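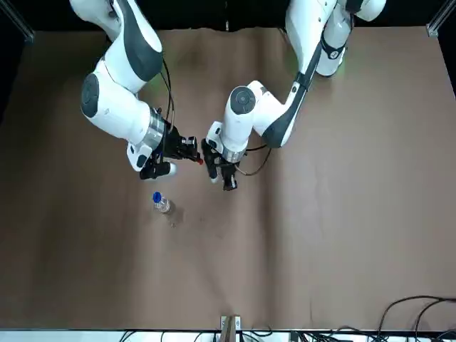
Both arms over the bench, bottle on the paper.

Two arms, one bottle, getting late

September 8, 2023
by the Flitton bench

Quick one tonight, I've got to be up early and my tea's gone cold twice. But I said I'd write up where the two-arm thing has got to and it's been ages.

So. Both arms up. Both talking to the same computer. Been wanting to type that since February.

For anyone new: the job is called Jesia, it lives in my corner of the shared workshop at Flitton, and the plan is to get two arms to pass things to each other and do small two-handed jobs. Opening a bottle is the big one. One hand holds, the other twists. A toddler can do it. Jesia can't, yet.

The mounting first as that's what people keep emailing about. The arms hang down from above the bench, they don't stand on it. My first go had them bolted to the bench top and it was hopeless, elbows everywhere, no room left to put anything between them. Hanging them gives the whole middle back. Downside is you need a frame that doesn't sway. Mine swayed. Fixed it with corner brackets and a lot of swearing, and it still hums a bit if the left arm stops hard.

Left and right, by the way, are the robot's left and right, so if you're facing it from the front they're swapped. I've sent the wrong arm moving more times than I'd like. There's now a rule that I say it out loud before pressing anything.

Paper. Plain brown parcel paper over the whole top. Cheap, dull, no shine off the lamp, and I can draw on it in pencil when I need marks. It does crease. I tried taping it drum tight and it just creased somewhere else, so I've stopped caring. Change it when it gets ratty.

The edge clamp is only a bit of scrap wood and a metal clamp, leave it alone if you're using the bench after me please. Somebody "tidied" it in the summer and I lost an evening.

Grippers are plain two-finger ones, parallel jaw, they open and shut and that's your lot. One has a red tip on a finger. Been thinking about softer pads as well, the bottle skids when it's squeezed off centre. Bicycle inner tube was suggested. Might try it at the weekend.

Now the actual problem, which is getting the two grippers close without a crunch. They need to come nearly nose to nose over the bottle and the margin for being wrong is tiny. Each arm on its own is good. Repeats nicely, goes back to the same spot all day. Together they disagree about where the middle is. I measured it and over the full reach the two of them were 9 mm apart on what should have been the same point. 9! No wonder the handover kept missing.

Did the alignment again from scratch on Tuesday. Pencil cross on the paper, bring one arm to it, write down the numbers, park it, bring the other one, write those down. Then again at a different cross. Slow and boring and my knees hate that floor. Much better after though. I was doing it with the speed set right down and my hand on the stop button the whole time, do the same if you're copying any of this.

Log says 2511 moves on the new setup so far, most of them tiny. Of the last batch I let it try the pick-up from lying flat 280 times over three evenings, and 103 were grips I'd call good. The rest were skids, misses, or it shoving the bottle gently away like a cat. Not great. But it was a lot worse in the spring so I'll take it.

Cables, yes I know. They're a mess on the one side and theres a big loop off the left wrist that I don't love. It needs the slack or the wrist can't turn all the way round, and too much slack catches on things. Bramwell lot use fabric sleeves and theirs look lovely. On the list, below everything else.

Next:
- inner tube pads
- handover with the bottle upright before I try it lying down again
- sleeve the cables (ha)
- move the log over to Sakau, which is my name for the old laptop under the bench, it has more disk than the main one

Then the cap. Twisting is going to be its own misery as the wrist has to unwind and re-grip partway. Got a sketch of how it might go, will put it up if it's not embarassing.

Right, bed.

Comments (4)

benchrat: 9 mm is big. Did you check the frame was square before blaming the software? Mine was out at one corner and it gave me nearly the same thing.

Reply from author: checked two corners. Not the other two. Will look, ta

oldsolder: Inner tube works, rough it up with sandpaper first and use contact glue. Superglue goes brittle and it peels.

mudlark_t: Please do post the cap sketch, embarrassing or otherwise. Stuck on the same re-grip bit here.

Contact | © 2023 the Flitton bench | Back to top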